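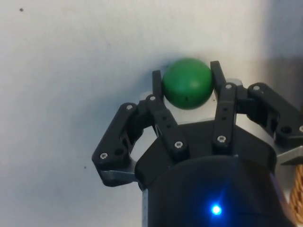 Endley Community Center, Linens and Laundry Club

Forum > Fabric Care > Table Linens

Getting creases out of white tablecloths

Xuelian Cai
23/08/2021
We have 12 white tablecloths for the June dinner and they come out of the closet with fold lines every year. I iron them, fold them, and the lines are back by the time they get to the hall. Is there a better way to store them?

flavitz936
Stop folding them. Roll them on cardboard tubes with a sheet of plain cotton over the top. Fabric stores will often give you the tubes for free.

duan_k
Tubes take up a lot of room. I fold mine in thirds the long way and hang them over padded hangers. A few light creases never bothered a guest. 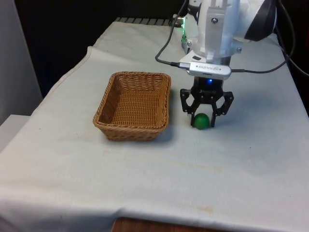 The other thing is to take them out of the dryer while they are still a bit damp. If you wait until they are bone dry, you have to use twice the steam.

flavitz936
I don't agree on hangers. You get a line right where the bar is, and it's in the middle of the table.

Xuelian Cai
The closet is narrow, so tubes may have to stand upright. Would they slide down?

flavitz936
Pin a cotton tape around each end. Mine have stood that way for 3 years.

skudorow
Whatever you do, skip the starch before storage. It yellows along the folds. Starch when you iron, the day before. 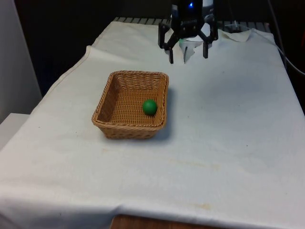 Green ball in the basket, white cloth on the table

duan_k
Agree on the starch. Still using hangers.

Related topics
Candle wax on a linen runner
Round cloth on a square table, what size?
Yellow spots after 2 washes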